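**Table-setting helpers wanted, Laryea (May)**

Coltis is looking for 13 people to lay and clear a small fruit table at our room in Laryea. The task is simple: apples and oranges go onto white plates on a checked cloth, then come off again. Sessions last 60 minutes.
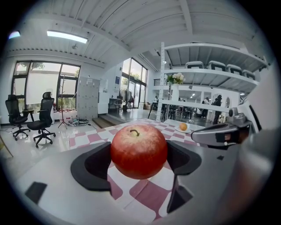 *An apple, and an orange on its plate.*

You need steady hands and patience with repetition. Most of the work is done standing or sitting at one table. Fruit, plates and cloth are provided. Please tell us about any fruit allergy when you apply.
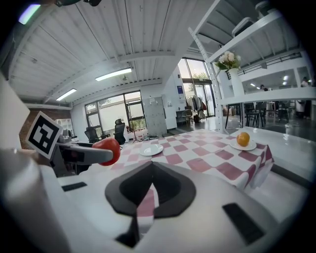

*The table, with one plate empty.*

Each helper does about 100 placements per session. Put the fruit near the middle of the plate and leave the cloth flat.
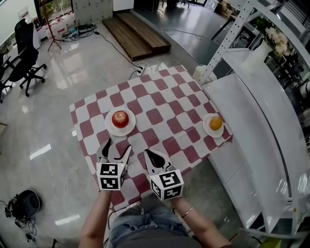
Teguh Manurung: I did this last May. Bring a drink and trim your nails, the apples bruise easily.

Apply to Saodah Manurung at the Coltis desk by 04/05/2025.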